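Speaker notes, county clerks' fall meeting, November 2018
Old warrants and what to do with them

(Wait for the coffee line to thin out. Say hi to Hanne if she made it.)

Okay, good morning! I'm Solveig Engebretsen, I run the warrants desk, and I'm the person who calls you at ten to five asking if a guy from 1994 is still wanted. Sorry about that. I'm going to keep doing it.

When I took over the desk we had 3,000 open warrants. Big number, and people hear it and picture fugitives hiding in barns. Mostly it's missed court dates. Unpaid fines, a bad check, somebody who moved to Wadura and never got the letter. (Pause here, there's usually a laugh from the Wadura table.)

So the first job was sorting. We made four piles: violent felony, other felony, misdemeanor, and traffic. The first pile went straight to the deputies, same day. I spent most of that winter on the last one, with a space heater under my desk and a phone book from Stondura that was older than our intern.

Tell the Flemier story. Short version: deputy pulls over a woman for a taillight, her name comes back with a warrant, she spends a night in our jail. She'd paid that fine years before. The receipt was in a box at the Flemier courthouse, and the recall never got typed in. I had to call her and say sorry myself, and I still think about that call.

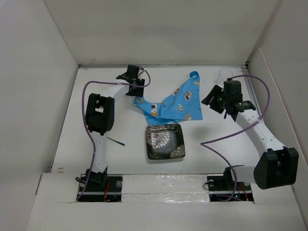 After Flemier we changed how recalls get entered. The judge signs, the clerk faxes it, and my desk has four hours to clear it and call back with initials. I want that call back even when it's busy, even when it's me on the other end being short with you.

Numbers: we cleared 600 of the traffic warrants by mail alone. A plain letter, one page, saying come in on these dates and you won't be arrested at the counter. Hanne Heiskanen wrote it and she fought me over every word (she was right about the font size, too).

If somebody asks about Smadi: yes, they do a walk-in night, no, I don't have their figures, go talk to them at lunch.

Things I need from you all: middle names. Dates of birth that match the ticket. And please, please stop writing "see file" in the address box!

Questions till the break. Handouts are by the door, take one for your night person.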